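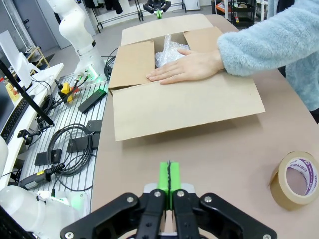
Tamsin Oakhurst
Loans desk, Treson Street Plate Library

Plates, plates, plates

Quick one this month, the phone hasn't stopped and I've got a wedding going out at 4.

First up, the dinner plates. We're at 394 good ones. Should be closer to 600 by the time the big Clilari order lands but it has been "on its way" since before Easter so please don't plan your fiftieth around it. If you need more than we've got, ask early and we'll see what Trummer Hall can lend us. Theirs are a slightly different white. You won't notice once there's lasagne on them.

Side plates fine. Bowls fine. Teacups we have loads of, saucers less so, and no I don't know where they go either. If you borrowed for a do over summer have a look at the back of your cupboard. Saucers get put under pot plants, we all do it. Bring it back, no questions.

Now, breakages. We've had more chips lately than I'd like, nearly all of them on the trip home and not at the party. So a few reminders on packing, same as last year but I'm colour coding nothing this time so just read it.

Plates go on their edge, like records in a crate. Flat stacks look neater but the bottom one cops the lot every time you go over a speed hump. A sheet of paper between each, any paper, the local rag is good. Glasses upside down, wrapped, heaviest at the bottom. Don't fill a big box with china just becuase it fits. You have to lift it and then I have to lift it.
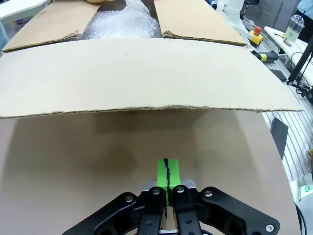

Scrape and rinse before you pack please. We do the proper wash here in the big machine, so no need to scrub, but dried on gravy after three days in a warm car is a different thing altogether. Let things dry off as well. Wet newspaper sticks and the print comes off on the glaze.

Returns are still Sunday morning at the side door, ring the bell and wait a bit, it's a long hallway. If you can't make Sunday then give me a call and we'll sort something out – please don't leave anything on the step. Last time it rained and the list went to mush and I was counting forks against nothing.

Speaking of forks. Cutlery is now in rolls and not tubs. One roll is one table. Makes it much easier to hand out at the hall and much easier to check in again. The rolls are old curtain, they were run up by the Kilia sewing group and they've done a lovely job, thank you all. Wash them warm if there's a spill, don't tumble dry, they shrink. Ask me how I know.

Deposits. Going up a little from February, first change in ages. Members still pay half. You get it back on the spot if everything's there, and if something's cracked we just take out the cost of that peice. Tell us about it though, don't hide it in the middle of the stack, I'd rather hear it from you than find it with my thumb.
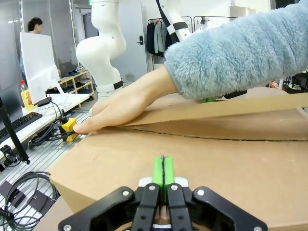 Platters and the big serving bowls need booking on their own, they don't come with the table sets. The blue fish platter is taken right through to the end of spring. Very popular, the fish. There's a long white one nearly the same size that never gets asked for and holds a whole side of salmon.

Also wanted: a couple of decent gravy boats, cake stands (any height), and somebody's nan's punch bowl if she's finished with it. No gold rims, they can't go through the wash.

We did 205 loans last year, which is a lot of dinners from one small storeroom. Keep them coming. And check your cupboards for saucers!

Got to run, the wedding people are early.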